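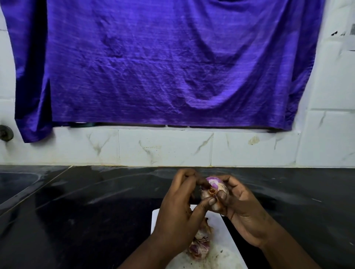 Home Kitchen Participants Wanted – Onion Peeling and Trim Loss Study

Witico, Jomalside
Field period: May
Contact: Zlatko Delić, household trials

Summary

Witico is recruiting 95 households in Jomalside and the surrounding townships for a home trial on the hand peeling of small red onions. Each household peels and cuts onions at its own counter, on its own board, with its own knife. The trial measures how much usable onion is lost with the skin and at the root and stem ends, and how that loss changes with the size of the onion and how long it has been stored.

The work is part of the Plistero project, which covers the handling of small bulbs between the packing shed and the pan. Results will be used to set the size grades printed on retail bags and to revise the storage advice on the back label.

Background

Small onions lose a larger share of their weight in peeling than large ones. The papery outer skin accounts for part of it. The rest comes from the first fleshy layer, which often lifts off with the skin when the bulb is dry at the neck, and from the cuts at the two ends. Our bench figures come from trained staff using the same knife at the same table. They don't tell us what happens in a kitchen where the board sits on a stone counter, the sink is an arm's length away and dinner has to be ready at a certain time.

We have no preferred method. Some people take off both ends first and pull the skin down from the cut. Others leave the root on and work the skin back with the fingers or the tip of the knife. Both are of interest, and so is anything else you normally do.

What you will do

The trial has two sessions, each in your own kitchen at a time you choose. The onions for both are delivered together, in two net bags marked A and B. The total supplied is 3,000 grams per household.

Use bag A in the first session, within a day of delivery. Store bag B as you would store any onions, and use it when the reminder card says so. Write on the card where you kept it: cupboard, counter, refrigerator, cellar or other.

For each session:

Weigh the unopened bag on the scale we supply and write down the reading.
Set out your cutting board and wipe it dry.
Peel the onions by your usual method. Keep all skin, root ends, stem ends and discarded layers in the tared tub.
Weigh the peeled onions, then weigh the tub.
Fill in the record sheet before you cook.

Please do not soak the onions before peeling or rinse them before the second weighing. Water held between the layers makes the reading too high. If you would normally soak them, say so on the sheet and we will note it in the analysis.

Soft, sprouted or moldy bulbs go in the separate paper bag, with their weight entered on its own line. Do not count them as trim.

The peeled onions are yours to keep. Most of our earlier participants chopped and froze them or cooked them down the same evening.

Kitchen requirements

A clear stretch of counter large enough for a cutting board and a kitchen scale side by side. Granite, tile, wood and laminate are all acceptable. The surface must be level enough that the scale settles.
A cutting board at least as long as your knife. Any material. A light-colored board makes it easier to find small pieces of skin.
A paring knife or small kitchen knife that you use regularly. Please do not sharpen it specially for the trial.
Running water and somewhere to wash your hands.
Light good enough to read the scale display without moving it.

Your kitchen does not need to be new, matching or recently cleaned up for visitors. No one from Witico enters the home. Deliveries and returns are handled at the door.

Who can take part

You must be 18 or older, live in the delivery area and prepare onions from whole bulbs as part of your ordinary cooking. The same person has to do the peeling in both sessions. Left-handed participants are encouraged to apply, as they were few in the bench work.

You should not apply if you have an allergy to onion, garlic or leek, if you have a hand injury or skin condition that onion juice would irritate, or if you work in commercial vegetable preparation. Employees of Witico and of the grower, Najafi, are also excluded, along with members of their households.

Materials supplied

Onions in two net bags, digital scale with batteries, lidded tub, paper bag for spoiled bulbs, record sheets, reminder card and a prepaid return carton. The scale and tub are returned at the end. Dried skin can stay in the tub for the return trip, but please compost or discard the moist trim after weighing.

Payment

Participants receive a grocery voucher after the second record sheet and the scale have come back. There is no part payment for a single session unless the onions arrived unfit for use, in which case a replacement bag is offered first.

Data

Record sheets carry a household code and no name. The list linking codes to addresses is held by the household trials desk and destroyed when the vouchers have been sent. Published tables will show grouped results by bulb size and storage place.

How to apply

Write to Zlatko Delić, Household Trials, Witico, Jomalside, or ask for an application form at the front desk. State the following:

Your name and delivery address
How often you cook with onions in a normal week
Which hand you cut with
Your counter and board material
Any hours when you cannot accept a delivery

Places are assigned in order of receipt, with a number held back for left-handed applicants and for kitchens with no refrigerator space for produce. Applicants not placed in May will be kept on the list for the shallot trial unless they ask to be removed.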